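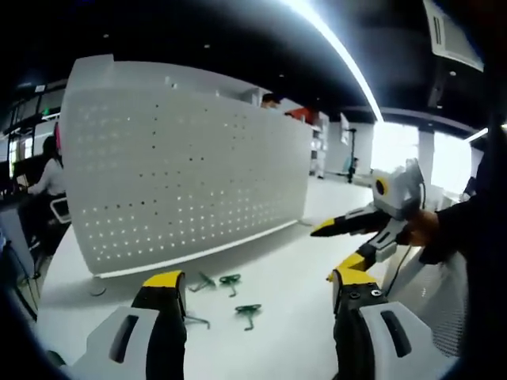
Two-hand work with the Proradden, small green pieces, curved perforated panel behind.

Proradden Hand-Held Gripper, Two-Hand Kit
Made by Sturneck. Sold in pairs.

The Proradden is a gripper you hold yourself. You squeeze, the fingers close, and the camera on top records what the fingers were up to. Teams use it to collect demonstrations before they commit to an arm, or while the arm they committed to is still in a crate at customs.

It costs a good deal less than an arm. It also needs a person attached to it all day, and people are a recurring expense. Please put both lines in the budget. We get a surprising number of calls from customers who remembered one.

What's in the kit
2 grippers, left and right
2 top-mounted camera modules
2 data cables
4 spare finger pads, yellow tips
1 hard case
1 printed quick start guide, which will go missing

What's not in the kit
A computer. A table. Something to pick up. The last one sounds obvious until the kit arrives on a Monday and the whole team is looking through desk drawers for objects of scientific interest.

Planning the station

Kylie Tapsell handles our pre-sales visits, and her advice is to spend the first afternoon on the table. Plain white is fine. Leave elbow room on both sides, plan where the cables will go, and put the computer where the operator can see the screen without turning away from the work.

Choose the parts early. Small, thin things take longer per attempt than boxes and cups, and your schedule should know that before your manager does. A session plan written around coffee mugs will not survive its first meeting with anything that has a stem.

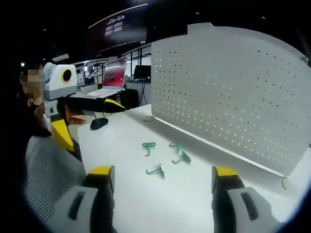 Fingers open over four small green pieces. Thin parts call for a slower session plan.

Budget for pads as well. They are the part that does the touching, so they are the part that wears. Replacements are $34 a pair and ship from our Weldale warehouse. Order them with the kit and you pay shipping once. Order them in a panic and you pay it whenever the panic occurs.

Ordering

Kits are built to order. A $500 deposit holds your place in the queue, and the balance is due when we ship. Current lead time is 4 weeks. If your grant closes in June, do the subtraction now and then write to us.

Purchase orders are welcome from schools and companies. Please make sure the name on the order matches the name on the delivery address. We once had a kit spend nine days in a mailroom under the name of a department that had been dissolved.

Can I buy just one gripper?
Yes, as a replacement for a registered kit. If you are sure your tasks will only ever need one hand, Thiện Lý in sales will gently ask you how you plan to open a jar.

Do you rent?
By the month, and the deposit is the same. Half of it goes toward the purchase if you decide to keep the kit.

Does it come in other colors?
No.

For a written quote, send Thiện your quantity, delivery address and the date you need it. The date you really need it, please. Setup and repair questions go to Hưng Lâm at the service desk.

Prices last reviewed March 23, 2023.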